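We use cookies to remember your settings and to see which pages you like. Accept all | Manage choices

What Is a Treaty, and Who Gets to Sign One?

Updated 6 Jan 2025

You've probably made a treaty already! If you and your brother ever agreed that he gets the top bunk this month and you get it next month, you did a tiny version of what countries do all the time. A treaty is a written agreement between countries, and the countries that join it promise to keep it.

Let's make up two countries so we can see how one works. Vuvness has mountains and snow. Ledesma has a warm coast and lots of fishing boats. The Pindden River runs between them, and both countries want its water. Farmers in Vuvness need it for their fields, and the people of Ledesma need it to drink. If they argued about it every summer, things could get pretty nasty – so they decide to talk.

Each country sends people called diplomats. A diplomat's job is to speak for a whole country (imagine how carefully you'd have to pick your words!). Aleksandra Żak speaks for Vuvness and Hubert Pawłowska speaks for Ledesma. They meet in October and go over every single line. How much water can each side take? What happens in a dry year? Who cleans up if something spills? The talking is called negotiating, and it can last for months or even years.

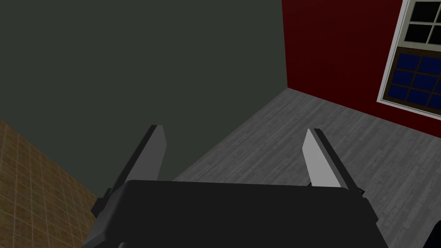
Why can't the leaders just shake hands on it?

A handshake is friendly, but people remember things differently, and leaders change. When a promise is written down, the next president or prime minister can read exactly what was agreed.

Signing is a big moment, with fancy pens and lots of cameras, but it often isn't the last step. Many countries also have to ratify a treaty, a grown-up word for giving it a final official okay. In the United States, the president needs two-thirds of the senators who are voting to say yes before a treaty can be ratified. That's a lot of people to convince!

Back at the river, the parliament of Ledesma has 174 members, and they all want to have their say. The treaty is 30 pages long, so there's plenty to read before they vote. When both countries have ratified it, the treaty starts on the date written inside.

What if a country breaks its promise? There's no giant principal's office for countries, but there are things the others can do. They can complain in public, stop some of their trade, or ask a judge to help. The International Court of Justice, in a Dutch city called The Hague, hears arguments between countries when they agree to let it decide.

Some treaties have just two members and some have nearly the whole world. One of my favorites is the Antarctic Treaty, signed in 1959. It says Antarctica should be used for peaceful purposes, and scientists from different countries are free to study there – penguins, ice, stars, all of it!

Try it yourself: write a treaty with a friend about sharing a game or a bike. Put in what each of you promises, when it starts, and what you'll do if you disagree. Then both of you sign at the bottom.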